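How to practice a square knot at home (sutures, the cheap way)

Posted Saturday, November 30, 2024

Quick one today, lots of emails asking. This is the hand tie, two-hand version, for vet tech and pre-med people who want reps before lab starts. Practice only. Not for closing up real cuts, on you or the dog.

What you need

– Thread. Black shows up best. Old silk is fine, so is buttonhole thread.
– Something to tie around. A drawer handle to begin, then a rolled washcloth.
– Later on, a chicken thigh with the skin on, or a foam pad.
– Scissors. Small ones.
– A lamp you can move.

I got my pads from a shop in Wukham, 27 bucks for two. Overpriced. The dollar store sponge lasts nearly as long.

Step 1. Cut your thread
Long. Longer than you think. Beginners cut it short and then fight it the whole time. Tie one half a different color if you can, makes it way easier to see if you crossed right.

Step 2. First throw
Loop around the handle. Long end in your left, short end in your right. Cross, pass under, pull through. Pull flat, hands going opposite ways. Don't yank up.

Step 3. Second throw
Mirror of the first. If you do the same throw twice without switching you get a granny, and grannies slip. Check it: square knot lies flat, granny sits crooked.

Step 4. Third throw
Same as the first one again. Snug it down with a fingertip right next to the knot. Slippery thread needs more throws, so add one or two for nylon.

Step 5. Cut the ends
Leave a little tail. Too short and it unravels, too long and it pokes. Slide the scissors down, turn them slighty, snip.

Common screw-ups

Pulling too tight. Edges should touch, thats it. If the skin on the chicken goes white or puckers, back off.

Letting go between throws. Keep some tension or the first throw opens up.

Only practicing on the handle. Soft stuff behaves different. Move on once the handle feels boring – for me that was some 300 knots in, back in June.

Looking at your hands. Do a set with the TV on.

How many a day? I did 61 most evenings at the kitchen table in Zedonstead. Ten good ones beats that if you're tired.

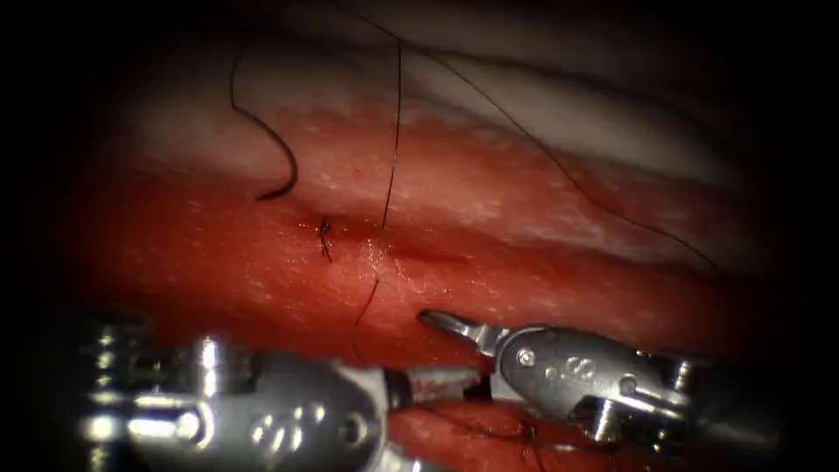
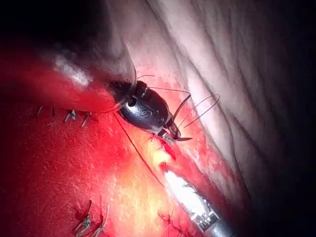
First picture: tied knot with short cut ends. Second: suturing instrument against red tissue, black suture.

Next up, the one-hand tie. Probably next week.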